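Portes ouvertes chez Weldu, en novembre : j'y suis allée avec Saron Woldegiorgis, qui voulait surtout voir les labos (moi, j'avais repéré le buffet). On a attendu 19 minutes dans le hall, badge au cou, puis Ibsa Belay nous a emmenées à l'étage. 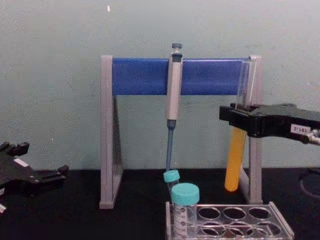 Moi qui n'ai pas touché une pipette depuis le lycée, j'ai adoré cette salle ! Ibsa répond à tout, même aux questions bêtes — et j'en ai posé. J'ai craqué pour le portique gris à barre bleue, avec sa pipette suspendue bien droite, et pour les bouchons turquoise des tubes. Saron, elle, a filé vers la salle 62 et je l'ai retrouvée au café.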